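January 10, 2023

Woke up resolved to deal with the kitchen boxes, and by lunch had dealt with one. It was the one marked "misc, fragile," in my own handwriting, from August, when I evidently believed I'd be a different person by fall.

Rolled out the brown-gray paper on the tile first. I bought 300 feet of it from Urkeo for the move, used maybe a third, and now it goes under everything I do. It does keep the tile from chipping things, and the tile in this place is hard as a bank lobby. I've lost two saucers and a perfectly good jar of capers to it.

First thing out was the mug tree. I had forgotten owning a mug tree. Pale wood, pegs sticking out at angles like a coat rack for very small guests, and a round dip in the base where a cup can sit if it doesn't feel like hanging. I paid too much for it at the Arruda sale and then packed it before it had held anything.

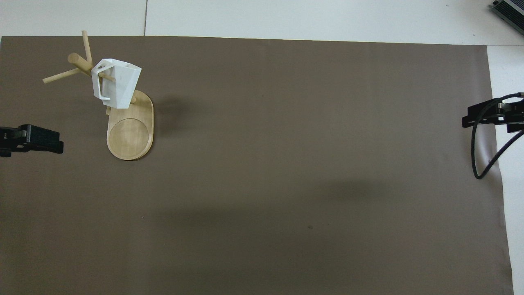
So I gave it the white mug, the one with all the flat sides. I love how that mug looks and dislike drinking from it. You have to pick a spot on the rim and commit, and a corner is always wrong. The handle is all angles too, so it hooks on a peg well enough but tips the whole cup over to one side, as if it's listening at a door.

Tried to decide where the tree should live. Counter by the stove: no, grease. Windowsill: too narrow. Top of the fridge: I'd need a stool for coffee. For now it lives on the floor, on paper, with one mug.

The other mugs are in a box I can't find. There is a Vokbridge box in the hall closet that rattles, but I think it's light bulbs.

Tomorrow: call Numton about the shelf brackets. They want $520 to put up two shelves and I want them to want 200. Also buy capers.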